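Week 4 - Reaching into clutter: planning the last few inches

Welcome back, everybody, and thank you for the thoughtful questions on the June problem set (I have read every one, I promise). Today we stay with the arm and talk about approach poses, the part of a pick that looks so easy until you try it.

Remember that our planner, Bilside, works in two stages. First it finds a collision-free path to a pre-grasp pose, and then it follows a short straight line to the grasp itself. The first stage can be loose and roomy. The second needs a tighter collision margin, and with mugs standing close together you'll want to sample handle grasps before rim grasps.
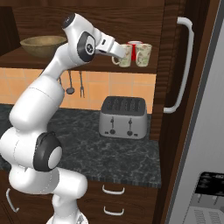 Shivam Dhillon wondered whether the planner should simply back off and replan whenever the margin gets too small - a fair thought, and we'll try it in lab. Please run 46 seeds with it on and 46 with it off, and bring your logs on 26th August.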